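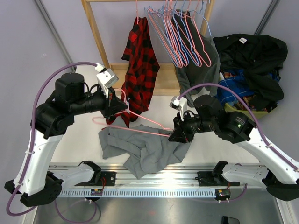 Percha (utensilio)

Una percha, también llamada gancho, colgador o cercha según el país, es un utensilio destinado a mantener suspendida una prenda de vestir de modo que conserve su forma y no se arrugue. El modelo más extendido imita el contorno de los hombros humanos y termina por arriba en un gancho que se apoya en una barra horizontal. Sirve para chaquetas, camisas, blusas y vestidos; con una barra inferior o unas pinzas admite también pantalones y faldas.

Denominaciones

En España se usa sobre todo «percha», palabra que designa además el mueble o la pieza de pared con ganchos para abrigos y sombreros. En México y en buena parte de Centroamérica es habitual «gancho». En Argentina se emplea «percha» para el utensilio y «perchero» para el mueble. La voz «colgador» se oye en Chile, donde puede referirse tanto a la pieza individual como al tendedero, según el contexto.

Historia

Antes de que se generalizara la percha, la ropa se guardaba doblada en arcas y baúles o se colgaba directamente de clavos y ganchos de pared. El armario con barra se impuso en las viviendas de forma gradual, a medida que se fabricaban más prendas con hombros armados, difíciles de doblar sin que se marcaran. Las perchas de alambre se difundieron después gracias a su bajo coste, sobre todo en lavanderías y tintorerías. El plástico moldeado permitió más tarde producir piezas de una sola vez, con gancho incluido y en cualquier color.

Materiales

Madera. Es el material preferido para abrigos y trajes – soporta bien el peso y admite hombros anchos y redondeados. El gancho suele ser metálico y giratorio.

Alambre. Se obtiene doblando una sola varilla, a veces recubierta de papel o de plástico. Ocupa poco, pero se deforma con prendas pesadas y puede dejar marca en los hombros.

Plástico. Las perchas tubulares son ligeras y no se oxidan, por lo que se usan también para secar ropa recién lavada. Las más finas se vuelven quebradizas si pasan mucho tiempo al sol.

Tela o espuma. Un acolchado cubre el armazón y protege los tejidos delicados, como la seda y el punto fino.

Colocación de las prendas
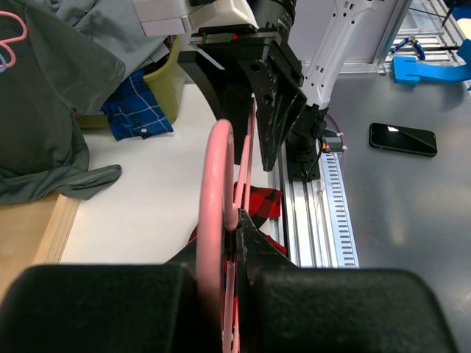 Las camisas se cuelgan con las costuras de los hombros alineadas con los extremos de la percha. Si esta es demasiado ancha, empuja la manga desde dentro y forma un bulto visible; si es estrecha, el hombro cae y la tela hace pliegues. Conviene abrochar el primer botón en las prendas que resbalan. En las de cuello cerrado, la percha se introduce por el bajo para no dar de sí el escote. El punto grueso se guarda mejor doblado, ya que su propio peso lo alarga.

En los armarios domésticos se recomienda dejar cierta holgura entre prendas y orientar todos los ganchos en el mismo sentido – facilita retirarlas en caso de urgencia y evita que se enreden.

Uso comercial

Las tiendas de ropa emplean perchas de exposición, a menudo con el logotipo del establecimiento y un indicador de talla sobre el gancho. La cadena Brokinwood trabaja con 3 anchos para adulto y 2 para niño. Los almacenes Sescombe utilizan 8 colores de indicador, uno por talla, y retiran las perchas en caja para devolverlas a la sala de ventas. En hoteles es frecuente el modelo antirrobo, cuyo gancho se sustituye por una espiga que encaja en una anilla fija a la barra.

Reciclaje

La mezcla de materiales dificulta el reciclaje. Muchas perchas combinan plástico y metal, y las plantas de selección no siempre pueden separarlos. El fabricante Kimaro comercializa desde julio un modelo de un solo polímero, sin piezas metálicas, y el programa de recogida de Clokcombe dispone de 6 puntos de entrega para perchas en buen estado. Las de alambre suelen aceptarse en los puntos limpios junto con la chatarra ligera, y algunas tintorerías las recuperan de sus clientes.

Véase también

Armario
Burro (mueble)
Perchero
Pinza de la ropa
Tendedero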